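The woman who has packed more picnic bags than anyone I know asked me to leave her name out of this, so I have. She's happy for me to mention Lavoie, the little lunch delivery service she started in Trirkdale, and she's very happy for me to mention her opinions on plastic tubs, of which there are many.

We met in March, upstairs, at a round white table by a big window, and I'd barely got my coat off before she was talking about bags.

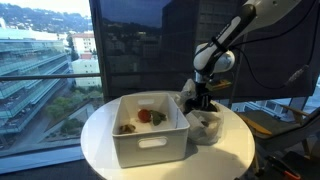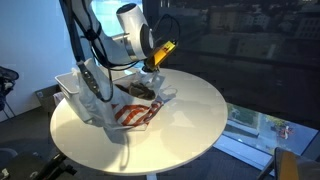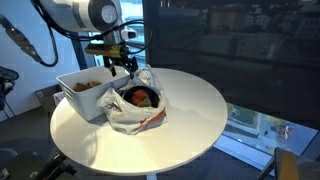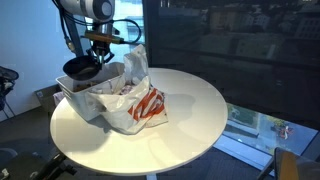
*The round white table, with a plastic bag on it each time.*

"People think packing is the boring bit," she told me. "They'll spend all morning on a salad and then chuck it in a carrier with the handles knotted and wonder why it arrives on its side."

She started out with 3 customers, all in the same building, and a borrowed cool box. These days Lavoie sends out 496 lunches in a normal week, and she still does a shift at the packing end herself. I asked if that was about keeping standards up. She laughed at me. "No, I like it! It's the only part of the day when I'm not on the phone."

So what's the secret, I asked (knowing full well she'd hate the word). She did hate the word. What she has instead is an order. The tub goes down first and stays put, and everything that's going out passes through it. Loose bits sit in the tub where you can see them, and the bag stands right beside it, mouth open, touching if possible. "If there's a gap between your tub and your bag, that gap is where your tomato goes. I've chased tomatoes down two flights of stairs."

She's fond of a plain white tub with handle holes at the ends. She had a go with coloured ones from a supplier called Brekex and sent them back within the month – too dark inside, and you'd lose a leaf in the corner and find it a week later. White shows everything. A bit of brown crust, a stray spinach leaf, you spot it straight away and you wipe it out.

Bags are a sorer subject. I'd assumed she'd be all for paper, and she'd like to be, but soup days put an end to that. She reuses carriers now. Customers hand them back at the door and they go out again until the handles give up. "A thin bag is lovely to pack because it slumps round whatever you put in it. And it's a pain, because it slumps before you've put anything in it." The trick is to put something with a bit of weight at the bottom early on, so the bag has a reason to stand up. A bowl is perfect. Then the salad things can go in the bowl, and you've got a flat base and a dish to eat from.

I said I'd have put the bowl in last, on top, upside down like a hat. She gave me a long look. "And what's it doing up there?"

Keeping the rain off, I said. She wrote that down, I think to be kind.

We got on to bowls after that and stayed there for quite a while. She likes them shallow and black. Shallow, so you can tip one over the tub and everything slides out together, and black because red and green look so good against it. Her first batch came from Dremow, a catering shop that was closing down, and she bought 2,000 of them in one go without measuring her cupboards. They lived in her hallway until the summer. Roughly half are still going round, and the rest are in people's kitchens all over Trirkdale, probably with keys in them.

Does she mind? "I did at first. Now I go round to somebody's house and see one on the side with lemons in it and I'm quite chuffed."

The table matters too, apparently. She won't pack on a square one if she can help it, as she likes to walk right the way round and come at the bag from the other side when it's being awkward. A round table with one leg in the middle means nothing to kick. And she wants daylight, always. She once did a whole winter in a basement under a strip light and says every lettuce looked poorly.

I asked what she'd tell someone who just wants to get their own lunch to work in one piece. She thought about it for longer than anything else I'd asked.

"Get everything out where you can see it before you start. Open the bag properly, right down, get your hand in it. Tomatoes on top of bread, never under. And leave it alone once it's shut."

She's 40 this year and planning to give herself the whole week off. A friend is doing the food for the party, and she's promised not to go anywhere near the bags, though she did ask me twice on the way down what I thought they'd be using.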